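Sticker

A sticker is a piece of printed paper, vinyl or other thin material with adhesive on one side. It is used for decoration, labeling, advertising or play, and can be stuck to most smooth surfaces. Stickers differ from ordinary labels mainly in purpose, although the two words overlap and many printers use them for the same product.

History

Gummed paper came into wide use in the nineteenth century, first for postage and then for merchants' labels on crates and jars. The gum had to be moistened before use. Pressure-sensitive adhesive, which sticks when pressed and needs no water, became common in the 1930s and made it practical to sell stickers on a backing sheet from which they could be peeled.

Children's stickers grew into a trade of their own in the second half of the twentieth century. Teachers gave them out as rewards, and albums were sold to keep them in. Scented, glittered and raised types followed. 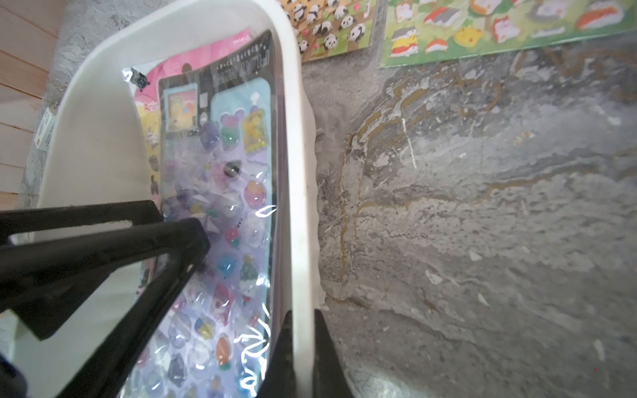 Materials

A sticker has at least three layers: the face stock, the adhesive and the release liner. Paper is the cheapest face stock and tears easily. Vinyl bends around curves and holds up outdoors. Polyester film is used where a thin, clear result is wanted. The liner is usually paper coated with silicone, so that the adhesive lets go of it cleanly.

Adhesives are sold as permanent or removable. Removable types leave little residue at first but may harden with age, particularly on painted walls and in sunlight.

Types

Sticker sheets carry several designs on one liner. Each design is kiss-cut, meaning that the blade passes through the face stock and stops at the liner. Die-cut stickers are cut through all layers to the outline of the design. Roll stickers are meant for dispensing in quantity and are common in shops and offices.

Puffy stickers have a layer of foam or soft plastic under the printed face, which gives them a rounded surface. They are thicker than flat stickers and lift more easily at the edges. Animals, food and faces are frequent subjects.

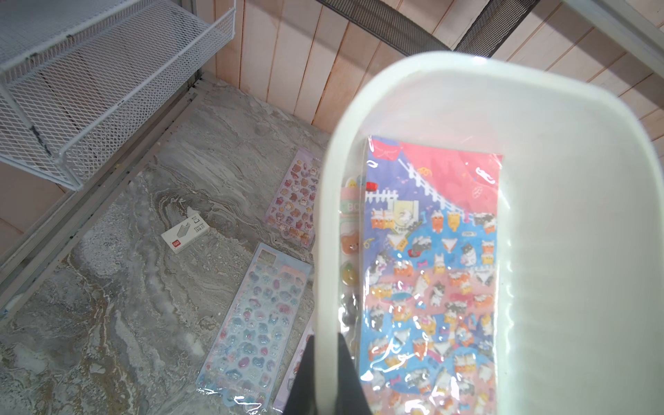 Production

Small runs are printed digitally and cut on a plotter. Long runs use offset or flexographic presses with a steel die. The Lorkon works in Ostville, a mid-sized plant, runs 12 presses and keeps 470 cutting dies in stock, most of them for sheets sold to stationery shops. The waste around the designs, called the matrix, is either stripped away or left on the sheet as a border.

Collecting

Collectors trade stickers singly or by the sheet. Unused sheets in their original sleeves are generally preferred. The Madigan album, a regional series sold through newsstands, had 93 numbered spaces – 23 of them for foil stickers – and complete copies are now uncommon.

Storage is a frequent concern. Heat softens adhesive and can make it spread past the edge of the design, while damp causes paper liners to curl.

Removal

Most stickers can be loosened with warm air or vegetable oil. Solvents work faster but can damage plastics and varnish.

See also

Decal
Label
Scrapbooking
Washi tape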